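10/6/23
By the Satness Courier staff

County clerk: mail ballots will go out on time

The Satness county clerk said Friday that every registered voter who asked for a mail ballot will have one before the end of the month, despite a printing delay that has worried both parties.

"The ballots are at the printer, the proofs are signed, and the envelopes are already in the building," the clerk said in an interview at the county office. "I don't expect to miss the mailing date."

The delay began when the Jatport school board race had to be added back to the ballot after a court ruling. The county had by then approved a version without it. Reprinting affects 11 precincts, all of them on the east side of the river.

The clerk said 406 ballots for military and overseas voters went out under the old version and have been replaced. Voters who return both will have only the second one counted.

"We wrote to each of them," the clerk said. "If they send back the first one by itself, we will count the races that are on it. That is what state law tells us to do."

Asked whether the county should have waited for the ruling before approving anything, the clerk paused before answering.

"We had a federal deadline for the overseas ballots and a state judge who hadn't ruled," the clerk said. "I would make the same decision again."

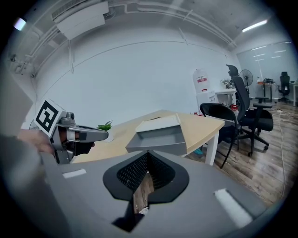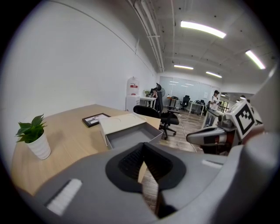

Fewer polling places

The clerk also defended a plan, adopted in February, to close six polling places and move their voters to larger sites. Residents of Skundstead, who now vote at the Barbosa community center, have complained about the drive.

"I have heard from them, and I understand it," the clerk said. "The old site had no ramp and parking for a handful of cars. I could not keep sending people there."

The county still needs poll workers. The clerk said 70 people have completed training and more are wanted for the evening shift, especially anyone who can stay through closing — the count of unused ballots is done that night.

On the question of running for another term, the clerk declined to answer. "Ask me after we certify this one," the clerk said.

Applications to work at the polls are available at the clerk's counter during office hours.

Contact the newsroom | © 2023 Satness Courier | Back to top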